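Tea, again, and the long way round to it

Quick one before I have to run. Well, I say quick.

So I gave up coffee in October. Not a health thing exactly, more that I was drinking it at four in the afternoon and then lying awake at 2 am thinking about grout. Switched to loose black tea. Thought it would be cheaper. It is not cheaper. I now own three strainers and an opinion about water.

Started with the cheap stuff from the Farouk shop, the one past the laundromat with the sacks by the door. They sell it by weight in brown paper and you fold the top over yourself. Strong, a bit rough, goes well with milk. I drank that for weeks and was perfectly happy. Should have stopped there.

Then I read somebody's enormous post about packaging and freshness and got worried that my brown paper bag was ruining everything. Light, air, smells from the onion drawer. (It was next to the onions. I know.) Spent a whole evening moving things between cupboards. The rice lives above the stove now and I still reach for the wrong door every morning.

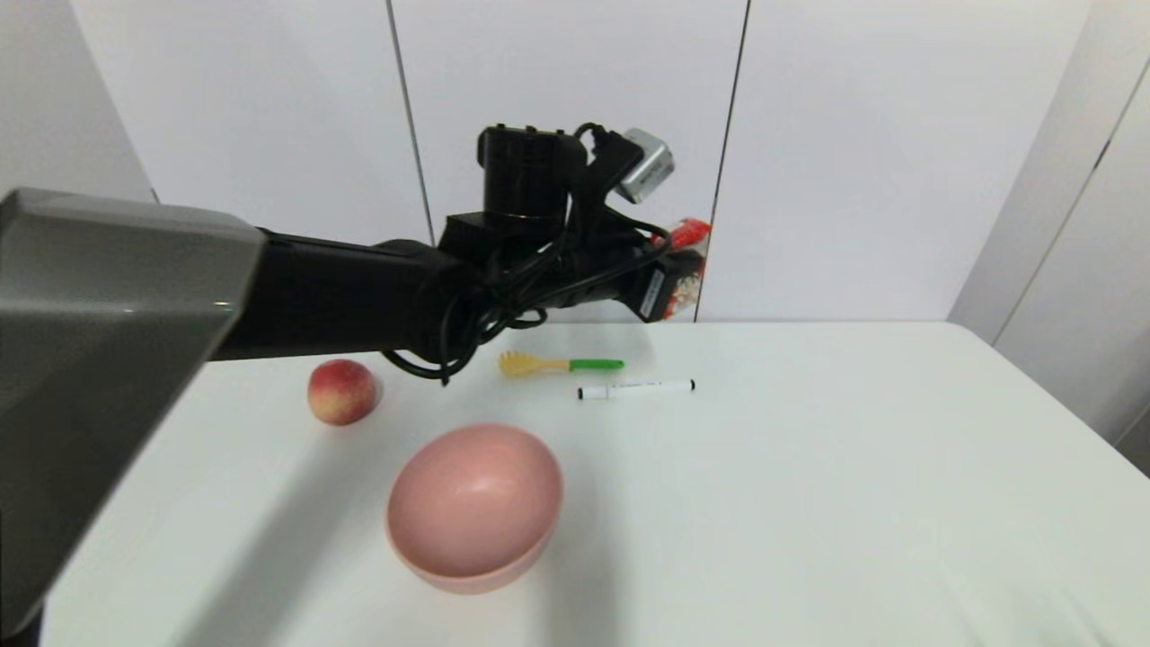 Paper is fine if you get through it in a month, Lensa Birhane wrote under my last post, and she said the onions were the real problem and the bag was innocent. Move the tea, keep the bag, stop reading. She also said I was probably using too little leaf and making up for it by leaving it in too long, and that this is why it tasted like a fence.

She was right about the fence. Annoyingly. I'd been doing one sad teaspoon in a big mug and walking off to answer email for 9 minutes. Tried a heaped spoon and a half, four minutes, lid on. Completely different drink. Same tea! Same paper bag! I felt a bit stupid and also very pleased.

Anyway, the pot. I wanted a pot. Nothing fancy, just something that pours without going down its own front. Bought a secondhand one marked Pulis on the base, brown glaze, chip in the lid, and it pours beautifully for about two thirds of the way and then dribbles like a toddler. There's a trick where you rub a tiny bit of butter under the spout. Works for a cup or so. Then you have butter on your teapot.

Next I tried one of those glass ones with the basket inside, from the Clanance sale. Good pour. Horrible handle. Gets too hot to hold unless you wrap a dish towel round it, and by then you might as well be using the saucepan. Which, for a week, I did. Saucepan tea is underrated if you like it milky and don't mind washing a saucepan. Put the milk in cold with the water, cardamom if you have it, let it climb up the sides once, turn it down, let it climb again. Do not answer the door during this part. I answered the door during this part. The stove took longer to clean than the tea took to drink, and there is still a brown ring round the back burner that I've decided to live with.

Back to the Pulis after that. Me and the butter.

On water. I held out on this one becuase it sounded like nonsense. Ours is hard, really hard, the kettle looks like the inside of a cave, and there was always a skin on top of the tea that broke up into little plates when you moved the mug. I blamed the milk. Then my sister's place, softer water, same tea out of the same bag that I'd carried over in my coat, and no skin. Clear right down to the spoon. So now there's a filter jug taking up the whole door of the fridge and nobody else in this house is speaking to me about it.

Descaled the kettle too. Vinegar, half and half, leave it, boil it, pour it out, open every window you own. Rinse it more times than you think. First mug afterward tasted like pickles. Second was ok.

Milk first or milk last, someone is going to ask. Last. I can't judge the color otherwise. My grandmother did it first and would have had words.

Oh and cups matter more than I'd like. Thin ones are nicer to drink from and go cold in no time. Thick ones stay warm and feel like drinking off a windowsill. I've settled on a medium sort of mug with a saucer on top as a lid, and it looks silly and works fine. The saucer doesn't match. It came from a set that was down to one cup and then down to none.

I did try going properly fancy once. There was a tasting thing upstairs at the Grikodent building, long tables, tiny cups, someone pouring from a great height. Learned a lot. Couldn't tell you most of it. There was one that smelled like a wood fire and one that smelled like hay, and everyone around me was nodding at the hay one so I nodded too. Bought the wood fire one on the way out. It's good with toast and not good with anything else, and if you leave the packet open the whole kitchen smells like you've been camping.

The other thing is that people now give me tea. You mention it twice and that's your birthday sorted forever. Mint, something with rose petals, something with a chocolate flavor that I am being brave about. I've got a shelf for it, then half of another shelf. I'm drinking the rough one from the sacks pretty much every day regardless.

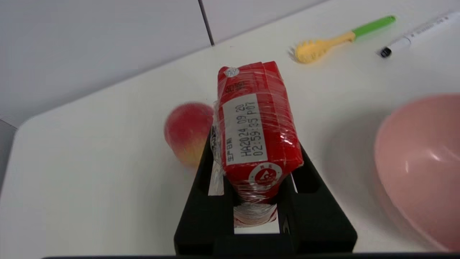
What I'm doing now, for anyone who skipped down

Heaped spoon and a half per big mug. Filtered water, just boiled. Four minutes with the saucer on. Milk after. If it's the smoky one, three minutes and no milk.

Second steep is worth it with the hay kind, pointless with the rough kind. Wet leaves go on the roses, or did until the cat got interested.

Still don't miss the coffee much. Mornings, a little bit, when someone walks past with one. Sleeping better though, and the grout got done, badly, last month.

Got to go, kettle's on and I can hear it doing the cave noise again. More on the spout situation when I've found a pot that behaves. If you have one you like, tell me the make and weather it dribbles.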